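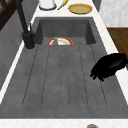 **Idalina Torres**

Some rules we use for sim kitchen tasks at Weruver. People keep asking for the doc, and the doc is sixteen pages of tables, so I'm posting the parts that matter. Long thread.

---

First one is scope. These are rules for running and recording manipulation episodes in simulation. They are not safety rules for hardware. We have a separate sheet for hardware and it's much stricter. Please don't print this thread and tape it to a real arm.

---

**Rule 1. Write the task sentence before you load the scene.**

One sentence, one verb if you can manage it. "Move the eggplant from the plate to the counter." If you need "and then" twice, you have two tasks. Split them and log them separately.

---

The sentence names the object and the place. It does not name the method. "Grasp the eggplant by the stem end" is a method. If the policy finds another way to pick it up that's fine, as long as it meets the end condition.

---

**Rule 2. The end condition is written by someone who isn't running the task.**

On our team I write them and Efren Dela Peña runs. When I run, he writes. We tried having one person do both and the conditions got looser every week. A plate half on the rim was "in the sink" by the end of it.

---

So "in the sink" now has a definition. The whole base of the object is below the rim and resting on the floor of the deep basin. The drainboard is its own location with its own name. If the object ends up on the grooves, it's on the drainboard, and the episode fails if the sentence said sink.

---

Same for "on the plate." Contact with the plate, no contact with anything else, held for 3 seconds with the gripper open. Food that leans on the rim and touches the basin wall doesn't count. We argued over this one for most of a Wednesday and I still think it's right.
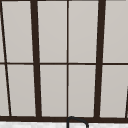

**Rule 3. Check every view before the first episode, and again after any scene edit.**

Every view, including the ones you don't train on. Open each one at full size. A contact sheet of thumbnails is no good for this. You want to know which views can see the work area and which can't, and you want that written down in the run notes.

---

A view with no work area in it isn't automatically a fault. Some configs have one on purpose. What's a fault is a view that's listed as "sink, front" in the metadata and doesn't show the sink. Fix the label or fix the pose, and note which one you did.

---

Don't delete views after the fact to make a set look tidy. Tomás Barros did the import for the Cekeo set and lost two days to episodes where the view count changed halfway through. If a view has to go, it goes from the whole set and the version number goes up.

---

**Rule 4. Objects get one name and keep it.**

If it's "bowl_red_rim" in the scene file, it's that in the task sentence, the log and the failure report. Not "the bowl," not "dish 2." Plates and bowls look a lot alike from a high view and we've had reviewers mark the wrong one.

---

Distractors get names too. People skip this because the distractors "don't do anything." Then a banana gets knocked off the counter and there's no clean way to report it.

---

**Rule 5. Settle time.**

After a reset, wait 60 physics steps before the policy gets control. Food meshes in particular like to jitter when they spawn on a curved surface. If anything is still moving at the end of the wait, reset again. Three failed resets and you stop and look at the mesh.

---

Log the seed for every reset, including the thrown-out ones. Arnaldo Veloso asked for this in September and I thought it was overkill - I was wrong. The discarded seeds were how we found a bad collision shape on one of the bowls.

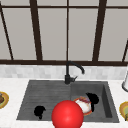
**Rule 6. Debug markers are off for training data and on for review copies.**

Two renders, two folders, two names. The review copy gets "_rev" on the end. Never mix them. A big bright shape at the gripper position is very useful to a person and it's also very easy for a model to learn from, and then you have a policy that works great until you turn the marker off.

---

If you find a marked clip in a training folder, don't just pull that clip. Stop, check the whole batch, and write up how it got there. The export script we inherited from Mekonnen had markers on as the default and it took us far too long to notice.

---

Keep markers the same size and color across a project. Reviewers get used to them. If the marker covers the object at the moment you need to judge, use another view for that call and say which one in the notes. Don't shrink the marker for one episode.

---

**Rule 7. Clearance.**

The gripper starts every episode clear of the counter, the sink and all objects. Starting in contact is an automatic discard. For sinks, check the rim first. The rim is the part people forget, and a finger that spawns slightly inside it will shoot the arm off in a random direction.

---

**Rule 8. 100 episodes per task before you quote a success rate outside the team.**

Inside the team, quote whatever you like but put the episode count next to it. A rate with no count gets sent back. I send a lot of these back.

---

All of the episodes count. Timeouts count as failures. Physics blowups count as discards, and discards get reported on their own line. If the discards are more than a handful, the scene has a problem and the rate doesn't mean much yet.

---

**Rule 9. Two reviewers for any episode the checker can't decide.**

They mark it without seeing each other's answer. If they disagree, it goes in as a failure. Tomás Guerreiro thinks this is harsh on the policy. It is. It also keeps the review queue short.

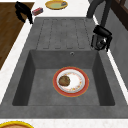
*Deep basin, food on the red-rimmed plate, gripper over the drainboard.*

---

**Rule 10. Change one thing at a time between scene versions.**

New plate position, or new lighting, or new food item. If you swap all of them and the rate drops, you've learned very little. Yes, it's slower. Queue the versions overnight.

---

Couple of answers from replies so far.

Do we randomize counter clutter? Yes, from a fixed list, and the list is versioned with the scene. Nothing gets added by hand in the middle of a run.

---

Do the rules change for other rooms? Mostly no. The location definitions change. A drawer needs a definition for "closed," and you should write it before you see the first failure. Everything from Rule 4 on stays as it is.

---

Is there a template? Efren has one for the run notes, plain text, one page. It's in the Drotasness folder with the location definitions. If you don't have access, reply with your project name and I'll add you in the morning.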